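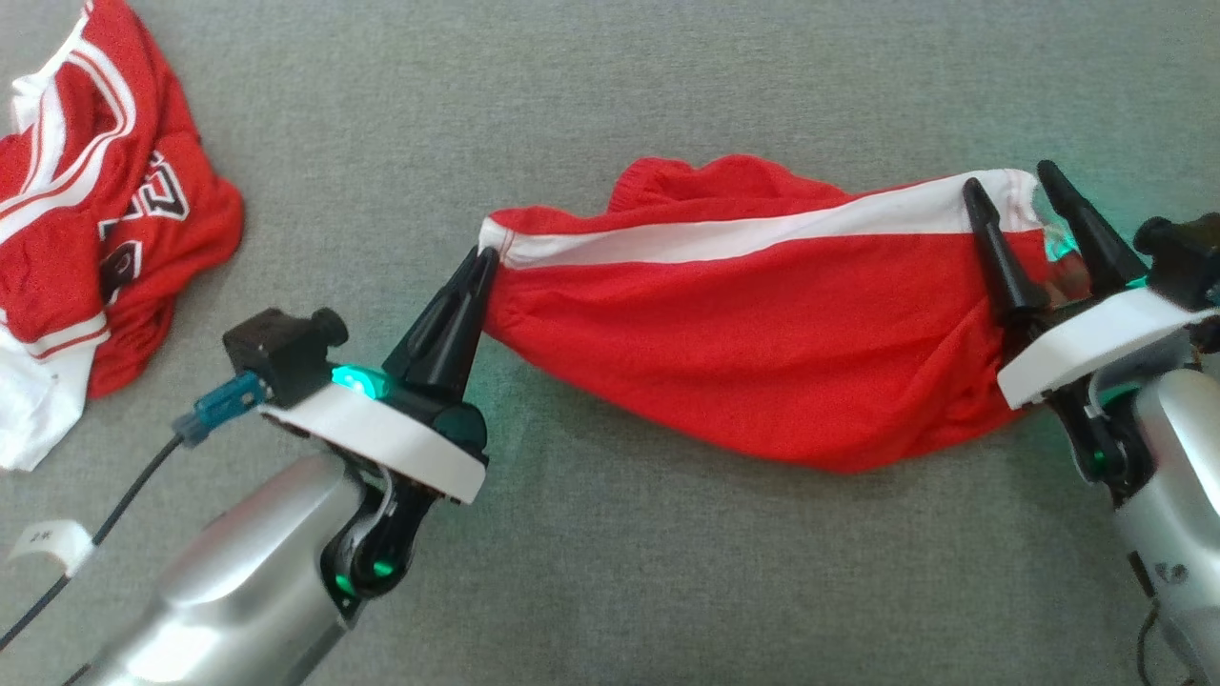

Red garment with white stripe, from a basketball uniform by the look of it, on a grey tabletop.

Textile Conservation Technician (Sportswear and Synthetics)
Ukora Collections Centre, Tillman site
Fixed term, full time
Posted February 28, 2024

Position summary

Ukora holds club uniforms, warm-up suits, pennants and officials' clothing donated by community sporting associations. Most items are polyester, nylon or blends containing elastane. The technician will carry out condition reporting, surface cleaning, minor stabilization and rehousing of these items before they move from Tillman to the new storage building at Jiltasholm.

The position reports to the Senior Conservator, Textiles. It is based at Tillman until the move is complete and at Jiltasholm after that. The term is 17 months.

Duties

Examine incoming garments and record fibre content, construction, dimensions, labels, repairs and damage in the collections database.

Identify common forms of deterioration in synthetic textiles, including yellowing, loss of stretch, cracking of heat-applied numbers, dye transfer between contrasting panels and stickiness in coated fabrics.

Carry out low-suction vacuuming through a screen, spot testing for colour fastness, and wet cleaning where the Senior Conservator has approved a written treatment proposal.

Prepare padded hangers, rolled supports and flat boxes. Garments with printed or heat-applied lettering are stored flat and interleaved. They are not folded across the lettering.

Isolate items showing plasticizer migration or active odour and log them for separate ventilated storage.

Take record photographs of each item, front and back, with scale and colour target. Label image files with the accession number.

Monitor temperature and relative humidity in the work area and report readings outside the set range.

Assist with packing and unpacking during the transfer to Jiltasholm. The first transfer is scheduled for November.

Volume of work

The backlog consists of 300 garments. The largest single group is the Skaveck donation, 125 pieces of team clothing received in mixed condition and with incomplete paperwork. The Skaveck pieces will be treated first. Numbering has been assigned, but numbers have not yet been sewn in.

Required qualifications

A diploma or degree in conservation, collections care or textile science, or an equivalent combination of training and paid work.

Two years of hands-on work with textiles in a museum, archive, laboratory or commercial conservation studio.

Neat hand sewing. Shortlisted applicants will complete a short bench test, consisting of one sewn label and one condition report.

Ability to distinguish colours accurately under controlled lighting.

Ability to lift boxes up to 6 kg repeatedly and to stand at a table for long periods.

Assets

Experience with fibre identification by microscopy or infrared spectroscopy.

Knowledge of adhesives used in commercial garment lettering.

A valid driver's licence. There is no direct bus service between Tillman and Jiltasholm.

Conditions

Hours are 8:30 a.m. to 4:30 p.m. with an unpaid half-hour lunch. Occasional evening work during the transfer is paid at the overtime rate. Vacation, sick leave and dental coverage follow the Ukora technical staff agreement. Lab coats, gloves and respirator fitting are provided. Salary is set at Technical Grade 6, with the starting step determined by experience.

How to apply

Send a cover letter, a résumé and one condition report you have written, with donor details removed, as a single PDF through the Ukora careers page. Select "Textiles, Tillman" from the position list. Applications without a condition report will not be assessed. Names of two referees will be requested at the interview stage.

Applicants needing an adjustment for the interview or bench test should note it in the cover letter. Applications will be reviewed as they are received, and the posting will be removed when the position is filled.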